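労働と技術 第3回 配布資料
持ち帰り袋の詰め作業と自動化
担当 Rizwan Mirani
2026年4月10日

前回の補足

前回の終わりに「自動化で仕事がいくつ減るのか」という質問が出た。この授業では、まず職務(ジョブ)と作業(タスク)を分けて考える。職務は求人票に書かれる単位で、「店舗スタッフ」「厨房補助」などがこれに当たる。作業はその中に含まれる一つ一つの行為で、袋を開く、カップにふたをする、伝票を読む、客に渡す、といったものになる。機械が置き換えるのはたいてい作業のほうで、職務がまるごと消える例は限られる。ただし、作業が抜けたあとの職務が同じ名前のまま残っても、中身は変わっている。今回はその中身の変わり方を扱う。

用語で混乱があったので書いておく。この資料で「自動化」と書くときは、人が手を動かさなくても作業が進む状態を指す。レジの画面が注文を厨房に送る仕組みも自動化に入る。「ロボット化」はその一部で、物を持つ、動かす、置くといった物理的な作業を機械が受け持つ場合に限って使う。

今回の題材

題材はPrekstead駅前でコーヒーと軽食を出しているTreneckという店である。店内の席もあるが、売上の多くは持ち帰りと配達の注文が占める。配達はDendenという注文サービスを通して受ける。一日の持ち帰りと配達の注文はおよそ600件で、朝の出勤時間帯と昼の前後に集中する。

この店を選んだのは、詰め作業が独立した持ち場になっているからである。小さい店では飲み物を作った人がそのまま袋に入れて渡すため、作業の境目が見えにくい。Treneckでは、飲み物を作る人、袋を詰める人、渡し口に立つ人が分かれている。袋を詰める持ち場は店の中で「台」と呼ばれ、新しく入った人は最初に台に立つ。

詰め作業の分解

3月の聞き取りをもとに、台の作業を順に並べると次のようになる。

一 伝票を読み、飲み物の数と種類、添え物の有無を確認する
二 袋の大きさを決めて口を開く
三 カップをカップホルダーに差し、袋の底に据える
四 食べ物があれば飲み物と離して入れる
五 ナプキン、砂糖、ストローなどを入れる
六 伝票と中身を照らし合わせる
七 口を折り、伝票を貼って渡し口へ出す

この並びは手引きに載っている順序で、実際の手の動きとはずれる。慣れた人は伝票を読む前に袋の口を開けている。飲み物が出来上がる音を聞いて、どの注文が先に揃うかを見当づけているからだという。五の添え物も、手引きでは一件ごとに入れるが、混む時間の前にナプキンとストローを組にして置いておく人がいる。手引きにない段取りが多い持ち場ほど、外から見た作業量と本人の負担感が合わない。

機械にとってのやさしさと難しさ

人にとって簡単な作業が機械にとっても簡単とは限らない。詰め作業はこの点がよく出る。

形が変わらない物は扱いやすい。ふたのついたカップは大きさが決まっていて、持つ位置も決められる。重さの違いは中身の量で変わるが、上限がわかっていれば握る力を決められる。

形が変わる物は扱いにくい。紙袋は開き方で口の形が違い、少し押せばへこむ。取っ手の紐は毎回違う向きに倒れる。紙ナプキンは重なった束から一枚だけ取るのが難しく、二枚つかんだことに気づくのも難しい。薄い紙は、つかんだ時点で形が変わり、次に置くときの形が前もって決まらない。

透明な物、細い物は見つけにくい。ストローはその両方に当たる。光の当たり方で輪郭が消えたり、背景の模様が透けて見えたりする。人は指先の感触で補うが、カメラだけに頼る機械では位置の見積もりが外れやすい。

順序も問題になる。袋の底にホルダーを据えたあとで添え物を入れるのはよいが、逆にすると添え物が下敷きになる。人は途中で間違えても手を突っ込んで直す。機械に同じことをさせるには、間違えた状態を見分ける手順と、そこから戻る手順を別に用意する必要がある。

導入の経緯

Treneckに機械を入れる話は、人手の不足から始まった。朝の時間帯に台に立つ人が集まらず、店長が自分で入る日が続いた。機器の選定と据え付けはAdebisiという会社が請け負った。話し合いには店長と本部の担当者が出て、台に立っている人は出ていない。時給で働く人を会議に呼ぶと、その時間の賃金をどの予算から出すかが決まっていなかったためである。この点はあとで問題になる。

据え付けの前に、Adebisiの担当者が店の伝票の控えから208件を抜き出し、注文の中身を調べた。飲み物だけの注文、食べ物つきの注文、特別な依頼のある注文に分け、機械に回すものと人が詰めるものの線を引く作業である。特別な依頼というのは「氷を別にしてほしい」「ナプキンを多めに」といった備考欄の書き込みを指す。伝票の控えに残る依頼はこの備考欄のものだけで、渡し口で口頭で言われたものは残らない。台の人たちはこの口頭の依頼にかなりの手間を使っていたが、調査の表には載らなかった。

記録に残る仕事だけが設計の材料になる、という点は授業の後半でもう一度出てくる。

変わったこと

以下は、導入の前後に台に立った人、渡し口の人、店長への聞き取りをまとめたものである。人によって言うことが違う箇所は違うまま残した。

立つ場所が変わった。以前は台の前に立ち続けていたが、今は補充の棚と渡し口の間を行き来する。歩く量が増えて足が疲れるという人と、同じ姿勢でいるより楽だという人がいる。

手を動かす間隔が変わった。以前は注文の波に合わせて手が忙しくなったり空いたりした。今は、機械が止まったとき、カップやナプキンが減ったとき、備考つきの伝票が来たときに呼ばれる。呼ばれる時刻は自分では選べない。ある人は「休んでいるように見えるが休めない」と話した。監視の仕事に共通する訴えで、製造業の研究でも古くから報告がある。

準備の仕事が増えた。機械は物が決まった場所にあることを前提に動く。カップの束の向き、ナプキンの箱の位置、砂糖の袋を立てた筒の位置を揃えるのは人の仕事で、開店前の支度に加わった。人が詰めていたころは、箱が多少ずれていても手が合わせていた。合わせる負担が、詰める最中から詰める前に移ったと見ることができる。

新人の入り口が変わった。台は最初に立つ持ち場で、伝票の略号や飲み物の名前をそこで覚えていた。詰める件数が減ると覚える機会も減る。店長は新人をしばらく渡し口につけることにしたが、渡し口では客を待たせるので質問がしにくい。教える役だったベテランは、何を教えていたのかを言葉にするよう頼まれ、うまく書けなかったと話している。

数えられ方が変わった。機械は一件ごとに開始と終了の時刻を残す。人が詰めた注文にも同じ欄ができ、比べられるようになった。備考つきの注文は人に回るので、人のほうが時間がかかるのは当然だが、集計表にはその区別がなかった。店からの申し出で注文の種類別の欄が加わった。

変わらなかったこと

客への応対、間違いの謝罪、配達員とのやりとりはそのまま残っている。Dendenの配達員は急いでいることが多く、袋がまだ出ていないときに声をかけられるのは渡し口の人である。機械が遅れた場合でも、説明するのは人になる。

時給も変わっていない。店側の説明では職務が同じだからであり、働く側には、止まった機械を直す責任が加わったのに同じなのはおかしいという意見がある。契約書の職務欄は「店舗業務全般」で、どちらの言い分も文面だけでは決着しない。求人票や契約書の職務の書き方がゆるいと、作業の入れ替えが賃金に反映されにくい。

責任の所在

中身の抜けが見つかったとき、誰の間違いとして扱うか。導入前は伝票に詰めた人の印が押してあり、抜けがあれば本人に伝えられた。導入後の伝票には機械の番号が入る。ところが、抜けの原因は物の切れ、物の置き方、つかみそこね、伝票の読み違いなどに分かれ、そのうち前の二つは準備をした人に行き着く。

店では一時期、抜けのあった注文について、開店前の支度をした人の名前を控えていた。支度は当番制だったので、当番の日に混むかどうかで名前の載る回数が違った。この控えは今はとっていない。ただ、控えをとっていた期間に支度の当番を避ける人が出て、当番表は結局もとの形に戻っていない。

作業の様子

次の資料は、形の変わる物と変わらない物が一つの台に混じる場合を考える材料として載せる。紙の厚み、透明な部品、持つ位置の三つに分けて、自分ならどの順で扱うかを書き出しておくこと。

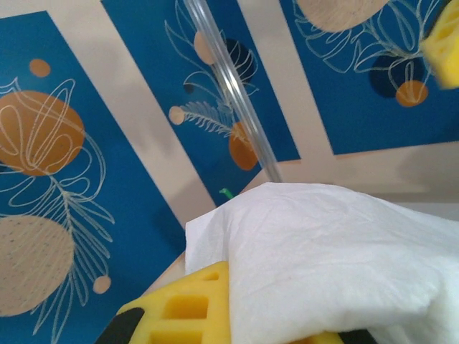
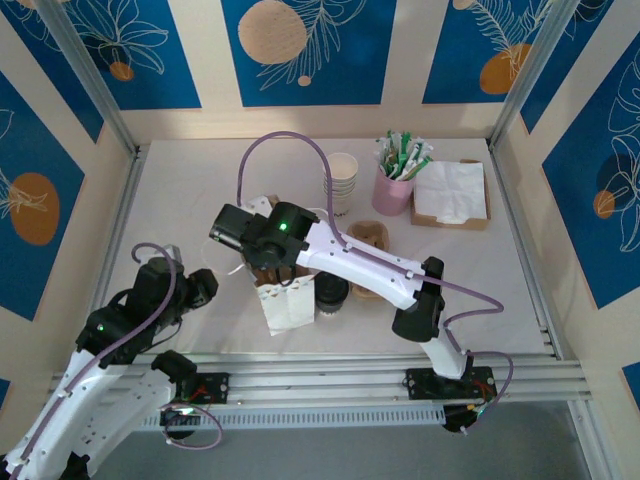
線の引き方について

どこまでを機械に任せるかという線は、技術だけで決まるわけではない。Treneckの例で線を決めた要素を挙げると、機械の得手不得手、店の広さ、注文の種類の偏り、記録に残っていた情報、会議に出ていた人、となる。最後の二つは技術の性能とは関係がない。口頭の依頼が表に載っていれば、渡し口の人員配置は違っていた可能性がある。

線は一度引いて終わりにはならない。袋の形が変われば、つかむ位置も変わる。季節の飲み物で背の高いカップが加わると、しばらくは人が詰める。そのたびに誰かが判断しているが、この店では判断する人が決まっておらず、その時間帯に一番長く勤めている人が事実上引き受けていた。本部の書類にはこの役の名前がない。

手引きの改訂も遅れた。新しい手引きには機械の止め方と再開の仕方が書かれているが、どういうときに止めてよいかは書かれていない。混んでいる時間に止めるのは気が重いという声が複数あった。止める権限が誰にあるかを先に決めておくことは、安全の面でも働きやすさの面でも基本になる。手を入れる前に必ず止める、という一文は聞き取りのあとで加えられた。

働く側から何が言えるか

導入の話が出た段階で、働く側が確かめておきたい事項を並べる。組合のある職場では団体交渉の議題になりうるし、ない職場でも店長との面談で尋ねることができる。

・どの作業が移り、どの作業が新しく加わるか
・新しい作業を覚える時間は勤務時間に入るか
・止める権限は誰にあるか
・残る記録は何か、誰が見るか、評価に使うか
・不具合が起きたとき、客への説明は誰がするか
・勤務時間の割り振りはいつ見直すか

Treneckの場合、勤務時間の割り振りは据え付けの翌月に見直された。解雇はなかったが、昼の枠が一つ減り、その枠に入っていた人は夕方に移った。夕方に入れない人は一人が辞めている。統計では自己都合の離職になる。人数の増減だけを見ていると、こうした動きは見えない。

課題

自分が働いたことのある職場、または身近な人の職場から持ち場を一つ選び、作業を順に書き出す。そのうえで、手引きや書類に載っている作業と、載っていないが実際に行われている作業を分ける。書き出しには表を使ってよい。機械に任せられるかどうかの判定は、この段階では書かなくてよい。

選んだ持ち場の説明は100字程度で足りる。店名や個人名は伏せること。聞き取りをする場合は、話してくれる人に授業の課題であることを先に伝え、勤務中の時間を避ける。録音は本人の了承がある場合に限る。

提出は次回の授業の開始時、紙で。欠席する場合は事前に研究室の箱へ入れておく。次回は作業記録と評価の関係を扱うので、今回の「数えられ方が変わった」の項を読み直してくること。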